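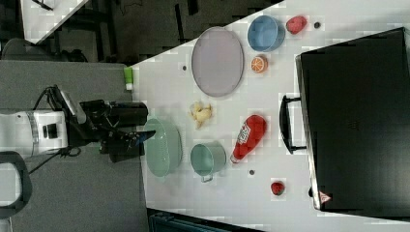
Search this site
Type and hit enter

I'd been wanting to talk to the woman behind the Latley supper club for ages, and she finally gave me an hour on her back porch, in between soaking beans and yelling at her dog. She feeds 50 people a month out of a rented hall, she has done it for four years, and she does not own a single cookbook. "I had one," she told me. "I lent it out and never missed it."

She started cooking for crowds by accident. Her cousin's caterer backed out of a wedding over in Paline, and she said yes before she'd asked how many guests there were. There were 300! "I made rice. So much rice. I still have dreams about that rice."

I asked what she'd tell someone cooking for a big group the first time. She thought for a while — long enough that I ate two of her crackers.

"Pick food that can sit," she said. "Braises, beans, cold noodles. If it has to go out the second it's done, you'll be miserable and so will your guests."

She's stubborn about salt (she wants it in early) and doesn't care at all about matching plates. We got into it a little over garlic presses. I like mine. She called it "a thing to wash."

The club took most of last year off, and the March dinner was her first one back. She sold 47 seats and cried in the pantry beforehand. "Then somebody asked me where the forks were, so I had to stop."

Next up is a tomato dinner, if the tomatoes cooperate. I've already asked for a seat.

12 shares
4 comments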